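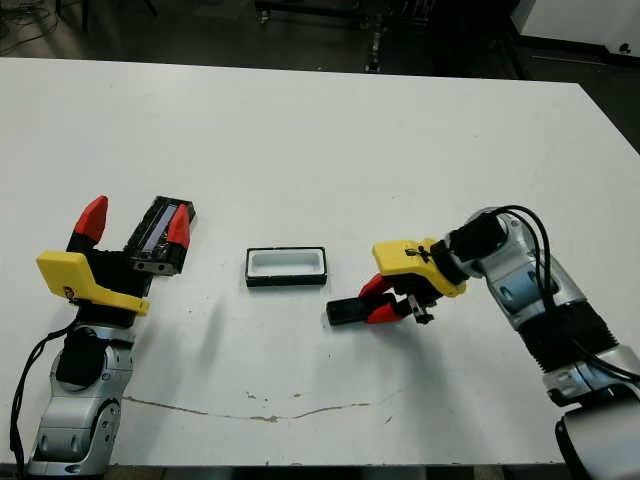

Speaker notes - "A small tray on a big table"
Evening talk, Dilach reading room, February

Slide 1. Title only. Wait until people sit down. Say good evening and thank Ffion Bevan for the invitation and for correcting my English on the slides. (The notes she did not see, so be patient with me.)

Slide 2. What I want to speak about is sorting. At home I have 2,185 small things in my hobby cupboard. I know the number from the list I made last winter, when I was sick and could not go out. Buttons, screws, pen parts, watch straps, old keys. Say the number slowly, people usually laugh here.

Slide 3. The mistake I made for many years. I put everything on the table at the same time and then I tried to make order. My back hurt, the small things fell on the floor, and after one hour I only had new piles. Ask: who has done the same? Let them answer, do not hurry.

Slide 4. The white table. A pale, matte surface is the best help I know. A black item is easy to find on it. On my mother's brown table in Plevov I once looked for a black pen cap until dinner. If your table is dark, lay a sheet of white paper under your work and fix the corners with tape. Small scratches and gray marks do not matter. Please do not buy a new table because of me.

Slide 5. One tray in the middle. Shallow, with a black rim and a white inside, so the edge is clear and the bottom is clear. Long side toward you. The rest of the table stays free. When the tray is full, you stop and put those things away, and only then you take more. I had this rule from Barry Crabtree, who repaired clocks in the Dimitrov shop and did not like to talk while the tray was full.

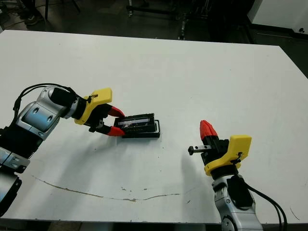 Slide 6. Flat cases. These need a little more care. A flat black case with a clear strip on top can be hard to pick up when it lies down, so take it at one end and lift this end first. Do not press in the middle, where the strip is. I cracked 3 of them before I learned it. Turn the case a little to the lamp, and if there is a shine on the strip, move the lamp and not your head.

(Show with my own case from the bag. Remember to take it out of the bag BEFORE the talk.)

Slide 7. Labels. I write only 2 words on each label, what it is and where it lives. For example "straps, cupboard". Long labels I never read again. In my Savum notebook I have still 147 lines without any place, and I am almost at peace with it.

Slide 8. Exercise, ten minutes. Every table gets a mixed bag and one tray. Ask them to work without talking for the first half. Walk around, but do not touch their things - last time I did this and a lady was not happy.

Slide 9. Questions. If somebody asks about magnets, say that I have not tried them enough. If somebody asks about children, say yes, but with bigger items.

Collect the trays at the door. The key goes back to Ffion before nine.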